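The Pouch That Fell Up the Learning Curve

My thumb still remembers the first bad drop. I was three hours into collecting pick-up demos for Brakden, a small outfit that teaches warehouse arms to handle soft stuff, and I'd gotten pretty cocky with the hand-held gripper. You squeeze, the fingers close, a camera on the tool records what you did, and later a real arm tries to copy you. Easy! I had 249 good takes behind me when the fingers let go of a fabric pouch in midair, with my hand still squeezing as hard as it could.

I figured I was tired. So I did it again, and it held fine, and then two takes later it slipped again. We were working in a library reading room with a long, pale table and a big leafy plant (I grew very fond of that plant), and I had a rhythm going that I really didn't want to break.

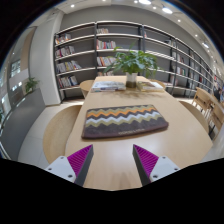 The trouble with a sneaky fault is that you start making allowances for it. I squeezed harder. I came in lower. I tilted my wrist in a way my physical therapist would hate, and the drops got rarer, so I told myself it was fixed. What I'd done was teach a robot to hold its wrist funny. Every one of those takes went into the pile with the good ones, and the software had no idea which was which.

It came out in December, when the Olon arm at the test bench started twisting before every grab. It would reach down nicely, cock itself to the side like a dog hearing a whistle, and pinch. On boxes, no harm done. On anything soft it pinched off-center, and one afternoon it flung a cloth bag clean over the guard rail and onto the walkway. The bag was empty, thank goodness. The next thing on the list was a pouch full of steel washers, and I've thought about that more than once while trying to fall asleep.
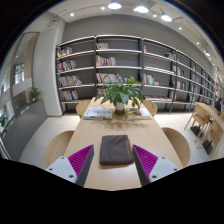
We shut the bench down and took my gripper apart on a lunch tray. The culprit was a tiny set screw in the linkage that had backed out by less than a full turn. Squeeze gently and everything behaved. Squeeze hard, hold for 4 seconds, and one finger would relax just a hair, which is plenty when you're holding something that squishes. The linkage came from Wikström, and to be fair to them, the manual says to check that screw every 30 hours. I had read the manual. I had read it the way I read the terms on a parking app.

Then came the boring part. The full set had 3,332 takes in it, and we had to go back through the lot looking for my crooked wrist. The finger position gets logged along with the video, so you'd think a simple filter would catch the bad ones, but the sensor sat on the wrong side of the loose screw! As far as the log was concerned, those fingers were shut tight the whole time. We ended up watching the footage by eye, in shifts, with a lot of pretzels.

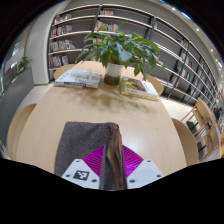
Celline wrote in after I told a shorter version of this story online, and she wasn't about to let me blame the screw. Her point was that a dropped pouch is a safety report, even if it lands on a table and makes no noise, and that I should have stopped at the second one. She also asked why the bench had a guard rail low enough for a bag to clear it. Good question. We'd sized it for a person leaning in, and hadn't thought much about things flying out.

So there's a taller screen on the bench now, and a dab of thread locker on the screw, and a strip of tape on my gripper where I mark down the hours. We also added a button for "that felt weird." It flags the take and pauses the session until somebody checks the tool, and yes, it's annoying, and yes, I've pressed it when the only thing wrong was my cold coffee hand.

The retrained arm comes down straight these days. It still hesitates a little over felt, and we're looking into that next.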